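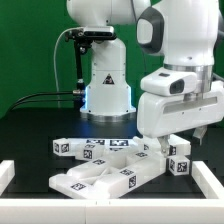

Orham tagged block kit, first impressions

Oct 18, 2018

I ordered the Orham kit in September and have been using it on and off ever since. A few people wrote to me after the last post to ask if it was worth the money, so these are my notes.

The kit is made by Grarnton. You get a set of white plastic parts (cubes, long bars and some odd shapes), a sheet of spare tags, and a one-year license for Zevlow, the program that finds the tags and turns them into positions for the arm. I paid $1487 through Rattanakul, shipping included. You supply your own arms, grippers and cameras.

Setup was easier than I expected. Zevlow asks you to fill in a file with the ID and size of every tag and which part it belongs to. Grarnton gives you this file already done for their own parts, and it was right except for one bar that had two IDs swapped. I sent an email and had a corrected file the next morning. Camera calibration took about 20 minutes per camera, and most of that was me moving the arm to new poses and waiting.

I run it with a fixed depth camera by the table and another camera on the wrist. The fixed one is used to find parts to begin with, and the wrist one takes over for the last stretch before the fingers close. The manual says you can get by with the fixed camera alone. I tried that for a couple of evenings. Cubes were fine. Long bars were not, and the arm kept closing a little too near one end, so the bar swung when it was lifted.

The wrist camera has its own trouble. As it gets closer, a tag takes up more and more of the view until part of it is outside, and then it can't be read at all.

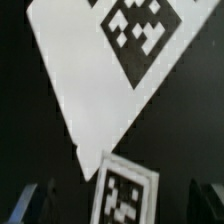
Zevlow deals with this by holding the last good position and finishing the move blind. You can set the distance where that starts. The default was too early for my grippers and I brought it down a bit at a time until the grasps got steady. If you have short fingers you may not need to touch it. I would like to see a setting per part, which at the moment you can only do by editing the file by hand.

Piles are harder than single parts. With the bars lying across one another, some tags are hidden, and the program will sometimes report a bar at a strange tilt from one tag seen at a bad angle. There is a confidence cutoff for this. Turn it up and the false readings mostly go away, but then it skips parts that are there. I ended up at 0.8 and let the arm take a second look from another side.

Shota Nagano lent me his build notes for a white fixture that holds two cubes up on pillars, and I printed one with tags of its own. It has been the most useful thing on the table. Placing a cube on it shows you right away how far off your calibration is.
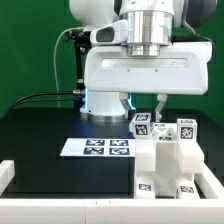

Four-tag plate on the left, gripper over the fixture with its two cubes.

Things I didn't like: the black ink on the tags has a slight shine, and under my desk lamp a few of them would drop out. Moving the lamp helped. The labels on two of the cubes were peeling at a corner after 17 days, and I glued them back down. The license is tied to one computer, and moving it means writing to support.

Things I did like: the parts are light and have survived plenty of drops, the log files are plain text, and the support people answer.

If you already have a printer and are happy writing your own tag file, you could make most of this yourself for a lot less. I did not want to spend my evenings on that. I'll keep the kit, and I plan to try handing bars from one arm to the other next.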